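We drove out to the Dremside open day on Sunday, my daughter and I, and I'm so glad we didn't let the rain talk us out of it! I had been looking for a tutoring center since the spring (algebra, mostly, with a little chemistry on the side) and had got to the point where all the brochures sounded alike to me.

Dremside is upstairs from a bakery, so you arrive hungry whatever you ate for breakfast. They let us sit in on a real lesson, a group of 11 working through word problems, and I liked how long the teacher waited after asking something. My own teachers never waited! The kids mumbled, crossed things out, tried again, and in the end a boy by the window got up and drew the whole thing as a picture of two trains.

After that came the workbooks, which are the Nundska ones, thicker than I expected, with 18 units and plenty of blank space for messy working. I leafed through almost 100 pages while my daughter took the placement test, and I'll admit I got stuck on a fraction problem myself. There was coffee, there was a long talk about fees (monthly, and you can pause over the summer), and then a chat with parents who had tried other places first. 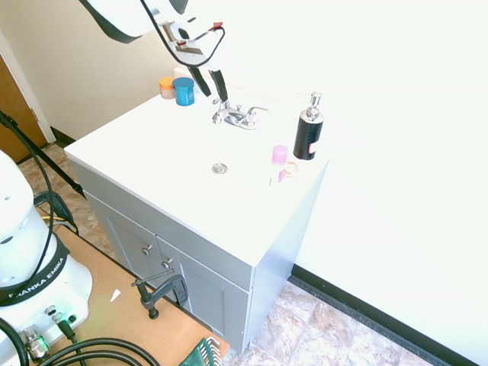 El Idrissi, over by the coffee, told me to ask for the early evening group, where the homework gets gone over before anything new is started, and said the Gromalia center across town had been fine too but always seemed in a hurry. We've put our name down for two trial lessons, and my daughter has already asked if we can stop at the bakery on the way in.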